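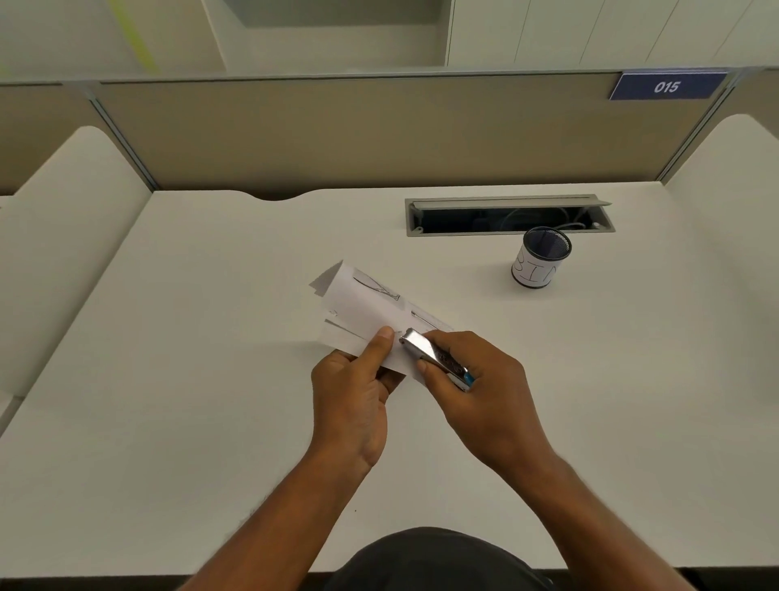 How a Robot Learns to Staple: Notes From an Open Day

Share 363 | Comments 4

A stapler has two jaws. The lower jaw holds a small metal plate called the anvil. The upper jaw holds a row of staples and a blade. When the upper jaw is pushed down, the blade drives one staple through the paper. The anvil then bends the two ends of the staple flat. A person can learn this in a minute. A robot needs much longer, and the open day at the Clestau lab was set up to show why.

The lab opens its doors to school groups on one Thursday each November. Visitors start in the study room, where people do desk jobs by hand, and finish in the robot hall. The order matters. The robots in the hall are trained on the same jobs that people do in the study room.

What the people do

The study room has rows of desks with low walls between them. A desk like this is called a carrel. Every carrel has a number so that each recording can be matched to the place where it was made. Number 015 was used for stapling.

Stapling is a job for two hands, and the two hands do different work. The left hand keeps the papers together, with the thumb pressed flat on top. The right hand brings in the stapler, tilted, and pushes its front end against the corner of the stack. If the left hand lets go too early, the sheets slide. If the right hand misses the corner, the staple goes in the wrong place.

Folded paper makes the job harder. Flat sheets line up when you tap them on the desk. Folded sheets lie unevenly, and their edges spread out like a fan. A person feels this with the fingers and squeezes a bit more. Most people do not notice that they are squeezing.

What gets recorded

Each try at a job is called a demonstration. A demonstration at Clestau is a video of the hands at work. The computer does not keep the video as one long piece. It cuts it into still pictures, called frames, and looks at how the hands move from one frame to the next.

One demonstration is not enough. Suppose a robot saw stapling once, with the stapler in one exact spot. It might learn to reach for that spot every time, even with no stapler there. The lab's stapling set holds 4000 demonstrations. The papers are thick in some and thin in others. The stack gets turned, and the stapler starts in different places.

Not every demonstration is kept. In the stapling set, 522 were taken out before training. In most of those, a hand had blocked the view of the paper's corner, so the computer could not tell where the staple went. They were removed after the count of 4000 had been reached, and new ones were made to fill the gap.

From video to movement

The training program is called Orudov. It looks at a frame and guesses what the hands will do next. Then it checks the guess against the next frames. If the guess is wrong, the program changes its numbers by a very small amount and tries again. This happens many times, mostly at night, when the computers are free.

A guess about hands is still not a movement of a robot. The lab's robot, Purkomden, has two arms, and each arm ends in a gripper with two fingers. A human hand has five. A second program has to turn "thumb on top, fingers below" into something two fingers can do. For paper, that means one finger above the stack and one finger under it.

Purkomden also has force sensors in its wrists. A force sensor measures how hard something is pushing. Video does not show this well, because a light squeeze and a firm squeeze can look the same. The engineers set the squeeze for paper by testing it on the robot.

The demonstration in the hall

The robot was shown at 2 p.m. Celeste Valdebenito, the engineer in charge of the session, placed a stack of paper and a stapler on the table and pressed the start key. Visitors stood behind a yellow line. The robot does not stop for people by itself, so the line must be respected.

Purkomden made three tries.

Try 1: The staple went in at the corner. Time, 41 seconds.
Try 2: The stack slid out of the left gripper. No staple.
Try 3: The staple went in, but farther from the corner than planned.

"The second one is the useful one," Valdebenito told the group. "We will look at the sensor log and see when the grip got weak."

A log is a list of measurements with the time written next to each. The log for the second try showed that the left gripper had opened slightly when the right arm began to push. The group saw this as a dip in a line on the screen.

Words to know

Anvil: the metal plate in a stapler that bends the staple.
Demonstration: one recorded try at a job.
Frame: one still picture from a video.
Gripper: the part of a robot arm that holds things.
Force sensor: a part that measures a push or a pull.

Try it at home

Take five sheets of scrap paper and fold each one. Stack them and hold the stack with one hand. Ask an adult before using a stapler, and keep your fingers away from the jaws. Staple one corner. Then write down every step your hands took, in order, including the squeezing. Give the list to someone else and have them follow only what is written.

Comments (4)

mapleroom6
We did the list activity in class. Mine left out picking up the stapler.

T. Ndung'u
What happens if the stapler is out of staples? Does the robot know?

Clestau Open Day Team
@T. Ndung'u Not yet. It makes the push and moves on. An empty stapler feels nearly the same to the wrist sensor.

gearbox_dad
My daughter wants to know why the gripper doesn't have five fingers. Is it cost or is it the programming?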